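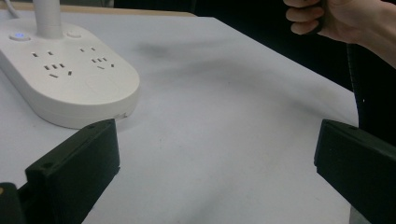
Slide 1. White power strip with outlets and two round buttons, one glowing blue.

**Speaker notes: Desk lighting and shared outlets, Norerholm staff briefing**
Presenter: Genalyn Policarpio, Workplace Services
Allow 24 minutes, including questions.

Good morning, and thank you for coming. The April survey of the Norerholm and Vastine buildings recorded 1,904 desks in regular use. Lighting and access to power were the two subjects raised most often in the written comments. I will take power first.

*(Stay on slide 1.)*

Outlets built into a lamp base are convenient for phones and laptops. They are unsuitable for heaters, kettles and fans. Staff who need to run such equipment should write to Imelda Magbanua, who will arrange a wall outlet. Please ask colleagues to look at the buttons before leaving for the evening. A glowing button should be treated as a sign that the unit still has power.

*(Pause. Next slide.)* 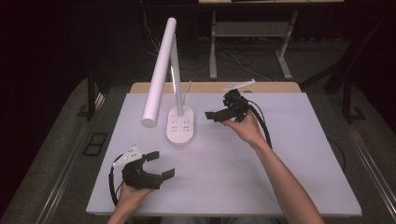
Placement is the second subject, and it accounts for nearly 700 of the comments received. Most concern glare on screens or too little light on paper. The head of the lamp should be angled down over the work, with the base set to one side. On the slide, the long head reaches out to the left of its base and leaves the surface under it available for reading or writing. The cable leaves from the back, and we ask that all desks keep it there. Cables brought across the front are easily caught by a sleeve.

Dexter Malabanan will visit each floor to adjust lamps on request. Requests made before noon will be handled the same afternoon.

*(If asked about cost: the figures are with Dilek Akyol and will be circulated separately. Do not give an estimate.)*

*(If asked about the Sarmiento annex: it was outside the survey and will be reviewed later.)*

Hand over to Precious Manalastas for storage and lockers.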